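Search this site
Go

Giving up my second coffee (mostly)

So it's been all of February now and I am still down to one cup a day. One! If you knew me back in my Dorkbridge office days you'll remember the giant mug and the way I'd be on my third refill before the morning meeting even started.

What got me going was sleep. I was wide awake at 2 a.m. most nights, reading comments under recipes I'd never cook, and Chae-won finally told me to quit complaining and try cutting back. Her rule is no coffee after 11, and I've stuck to it except for one Sunday when Andri came over with a bag of beans from Gilier (I'm only human).

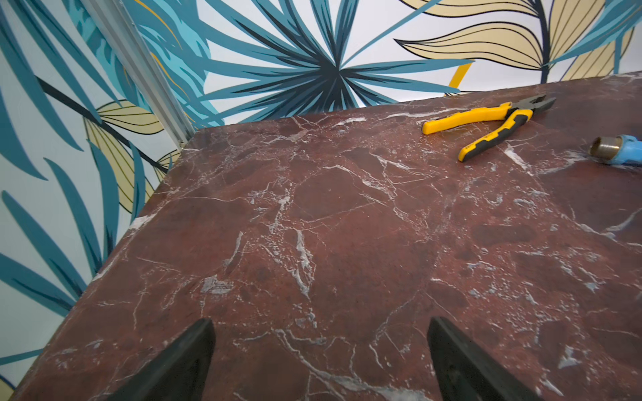 Dark red marble with white veins, my kind of tabletop.

The first week was rough, I won't lie. Headaches, grumpy emails, a nap in the car outside the dentist. I tried a few things in place of that second cup – mint tea, hot water with lemon, some roasted barley stuff that tasted like toast somebody had rinsed. Mint tea won. I buy the 200 bag box now and I'm getting through it at an alarming speed.

By week three I was sleeping until the alarm, and my one coffee got so much better! I grind it fresh, I sit down for it, I don't look at my phone. Before, I was drinking most of it cold and standing up.

Next I want to try decaf after dinner, which Andri says is a crime. If you have a decaf you like, please tell me, I've had two so far and they both went down the sink.

Contact | © Plullum Diaries | Back to top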